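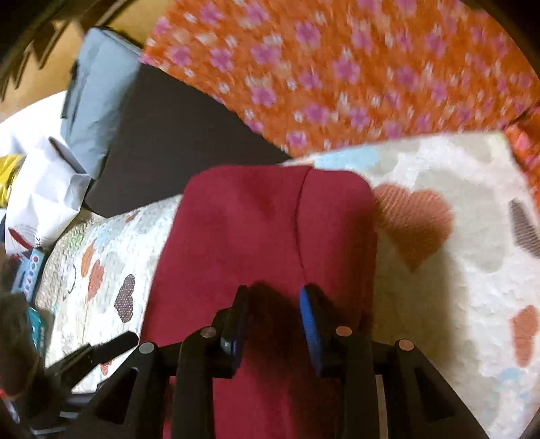
Tela carmesí sobre la colcha blanca de corazones.

Cuaderno de tinte, miércoles, febrero

Repetimos el baño de rubia con la receta de Palesa. Lote de algodón Drastlow, 350 g en seco, descrudado ayer con carbonato. Mordiente: alumbre al 15 % sobre peso de fibra, una noche en reposo.

Baño
Rubia molida, a remojo desde las 8:30. Subimos despacio hasta 60 grados y lo mantuvimos ahí 51 minutos. Tshepo vigiló el termómetro. En el tercer intento se nos fue a 74 y salió el pardo de siempre, así que esta vez bajamos el fuego antes de llegar. El agua del grifo viene dura y no añadimos creta.

Muestra 4: rojo limpio, algo más frío que la 2. La orilla tomó menos color que el centro. Supongo que faltó remover, o que el descrudado quedó flojo en esa parte. Luzius cree que es el alumbre, que se disolvió mal. Pendiente de comprobar con un retal pequeño.

Aclarado: tres aguas, la última todavía rosada. Secado a la sombra, en la cuerda de dentro.
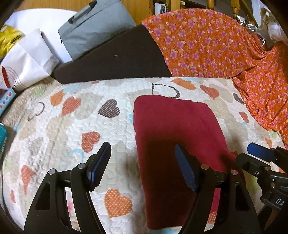 Pendiente
Prueba de luz: media tira tapada con cartón en la ventana sur, dos semanas. Anotar la fecha en el cartón, que la otra vez se nos olvidó.
Prueba de frote en seco y en húmedo con paño blanco. La hace Petronella.
Pedir más rubia a Grarkent. El bote va por menos de la mitad y el último pedido salió por 1,791 con portes. Preguntar si es de la misma cosecha.
El baño agotado sigue en el cubo azul. No tirarlo, quiero probar un rosa con lana.
Naledi tiene la balanza buena; que la devuelva antes del próximo mordiente.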